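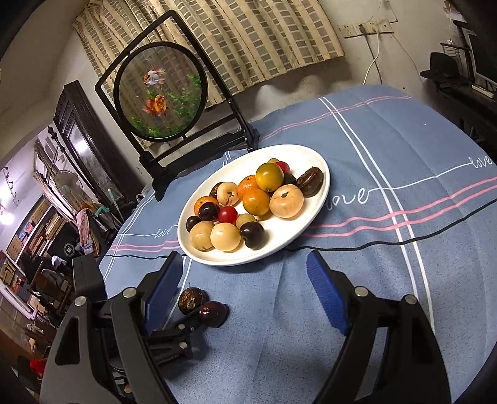 Hatholm Garden Club: Kitchen Table Tips

Fruit season gets away from me every single year, and I love it anyway! My favorite trick is still the cold vinegar bath for berries. Stir one part white vinegar into three parts water, swish the berries gently, rinse them well and spread them on a clean dish towel until they're completely dry. Then into a container lined with a paper towel, lid cracked open a little.

Cherries like the cold, so get them in the fridge the minute you're home, stems on, and wash only what you're going to eat. No pitter? A chopstick and an empty glass bottle work beautifully (wear an apron, trust me).

Peaches and plums go on the counter, stem side down, until they give a bit near the top. Remedios Olmedo puts hers in a paper bag with a banana to hurry them along, and it's wonderful for pears too.

Got wrinkly apples? Chop them, add a splash of water and a cinnamon stick, and simmer with the lid on for applesauce. It freezes great in muffin tins!

Send your own tips to Sze-wing Fung for the March page.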